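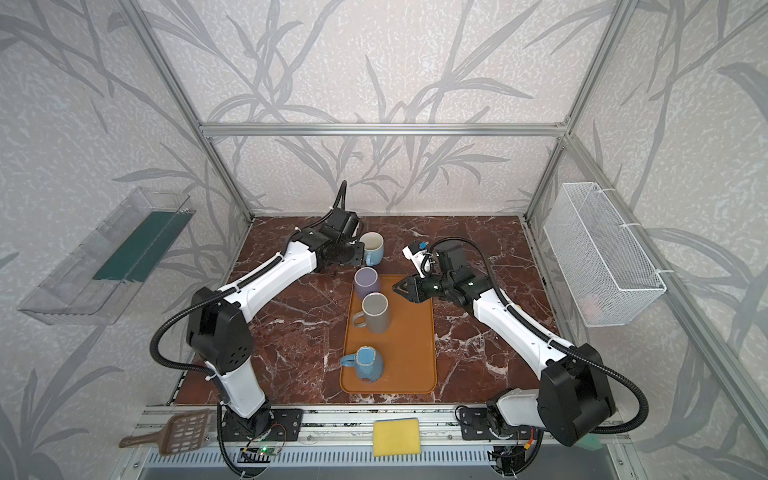

Figure 3. Orange tray in the middle of the marble top, with the light blue mug towards the back left.

4.2 Where the mugs wait

I went into this part of the study thinking I'd be writing about carrying. Trays are for carrying, I figured, and so the diary we gave our nine households in Zellham had a whole page on it (which room to which room, how full, one hand or two). Most people left that page nearly blank! What they wrote about instead, in the margins and on the back, was where mugs sit while they're waiting for something: for the kettle, for the dishwasher to finish, for whoever is still in the shower.

Of the 147 diary entries that mention a tray, plenty have it staying put all day. It lives in the middle of the table or the bench and the mugs come and go around it. I've started calling this a parked tray, and Rania Yammine, who coded the entries with me, has put up with the name. The orange one in Figure 3 is a good shape for parking. It's a rectangle with rounded corners and a rim that's only slightly raised, so you can put a mug down on it without really looking, and you can still tell by colour alone where the tray stops and the table starts. On a deep reddish-brown top with white veining running through it, that second bit matters more than I'd expected. A busy surface swallows small things. One of our Trodivcombe pilot households kept a brown tray on a brown table and reported setting mugs down half on, half off, "at least once a week, usually mine".

Colour came up again with the mugs themselves. People talked about a pale mug as the one they could find. Light blue outside and white inside was a favourite combination in the follow-up chats, and the reason given was nearly always the inside: you can see from above whether there's tea left in it. I hadn't put a question about interiors in the interview guide, so I only have this from the people who brought it up on their own, and I wouldn't lean on it too hard.

We sorted mug positions into three kinds: on the tray, beside the tray, and away. "Beside" gave us the most grief. Jad Matar wanted a hand's width as the cut-off and I wanted to go with whatever the diary keeper called it. We tried both over a weekend in June and the two versions disagreed mostly on mugs near the back of a table, the far side from where people sit. Diary keepers called those "away" even when they were quite close to the tray, I think because you have to lean over to get them. We went with the keepers' own words in the end, and the hand's-width version is in Appendix B for anyone who prefers a ruler.

There's one more wrinkle, and it's about how mugs are left standing. Upright or upside down splits households pretty cleanly. The upside-down people mention dust, the upright people mention rings on the table, and both seem a bit baffled by the other lot. A parked tray takes some of the heat out of this, as the rings end up on the tray. I come back to rings in Section 4.3, along with coasters.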